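29 Aug 2021, late, windows open

I baked again! Third weekend running, and this time I carried the loaf all the way down to the big room on Shehu Street so it could be eaten on the gray table like a proper occasion. I'm still so pleased with it that I'm writing this before I've even put my bag away.

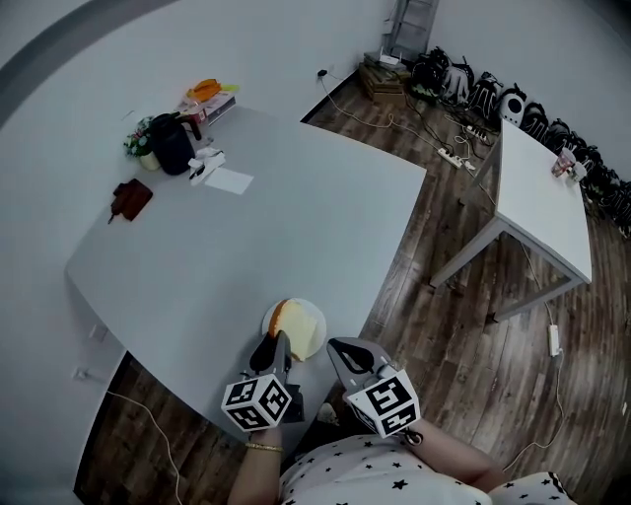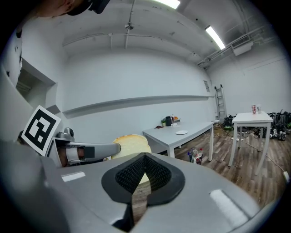 *Notebook 20, p. 40*

So. The color first. I wanted yellow, real yellow, and I got it. All eggs, no trick. The Enden eggs have those dark yolks and I used more of them than the recipe says, then lost my nerve and held back the last one (it's in the fridge, it'll be breakfast). A brown crust down the side and pale gold through the middle, just how the one at the Plidia bakery used to look when I was small and we'd get it in a paper bag on the way home. I have been chasing that loaf for years. I don't know if it's a cake or a bread and I've stopped caring. At home we called it cake if it was after dinner and bread if it was before, and you could put butter on it either way.

I love that big table. It's wide and light gray and curved along the edge, and a white plate sitting on it looks like something from a magazine. I have a little brown kitchen table at home with a burn mark on it, and nothing I make ever looks like anything there. Today one slice on a plain round plate looked wonderful to me. And the flowers were still going over at the far corner, the white and pink ones in the cream pot! I really thought they'd be gone by August. They've been sharing their corner with the black jug and a whole drift of other stuff, tissues, a wallet, paper, boxes, and they just keep on blooming in the middle of it. I want one for my windowsill. I must find out what they're called.

Notes for next time, before I forget:

- Kevow pan, the long one, not the square. Line the long sides only.
- 500 grams of flour is the whole bag from Enden, so buy two. I swept the last of it out of the corners of the bag with a spoon.
- 40 minutes and then LOOK. I looked too early twice and could hear it sigh.
- Honey instead of half the sugar. Yes. Always from now on.
- Leave it overnight before cutting. I did this time and it was hard, but the slices hold up.

The altitude thing is still bothering me. The recipe card has "for 2490 ft" penciled on the back and then nothing, no changes written down, no amounts. Did they use less baking powder up there? More milk? We're down near the river and mine rises plenty – too much the first time, it went over the side of the pan and welded itself to the oven rack – so maybe the front of the card is the mountain version and I've been making it wrong all along. I'd like to try it both ways in January, when it's cold enough to have the oven on for fun. Two loaves, same eggs, same afternoon. I'm excited about it already and it's months off.

The walk down was lovely. I had the loaf in the blue tin inside the canvas bag, and I kept stopping to check that it hadn't tipped. Hot out, but the shady side of Shehu Street was all right, and the jasmine by the laundromat was so strong I went past it slowly on purpose. I must have smelled like butter. A dog followed me for a block.

I do like that room, too. White walls, the pipes running every which way over the ceiling, the long light tubes, the wood floor. There's always a line of black bags along the wall, and somehow that makes it feel like school on the first day back. I'd never call it cozy, with cords all over the floor, but sound carries nicely in there and it's easy to be in a good mood. I ate my own piece standing up. Then the end piece, also standing up. The end piece is the best one and I will not be sharing that opinion with anyone in case they start asking for it.

Texture: a bit tighter than Plidia's. Theirs had a sort of bounce, you could press it and it would come back up like a sponge. Mine comes back, but slower. I think I stopped beating too soon. My arm was tired and the podcast had ended. More than 20 minutes with the hand whisk is my limit, apparently, so either I borrow the electric one again or I get stronger arms. I'd rather like stronger arms!

Things to buy this week: flour (two), vanilla, parchment, a second tin with a lid that closes all the way. Also butter, I used the last of it on the toast this morning and then remembered I needed it for the pan, and had to grease the sides with the wrapper. Which worked fine, by the way. Write that down somewhere better than here.

Tin is soaking in the sink. There's a heel of the loaf left under a bowl, and I'm going to toast it tomorrow with the apricot jam – or maybe cut it tonight, it's only just past ten.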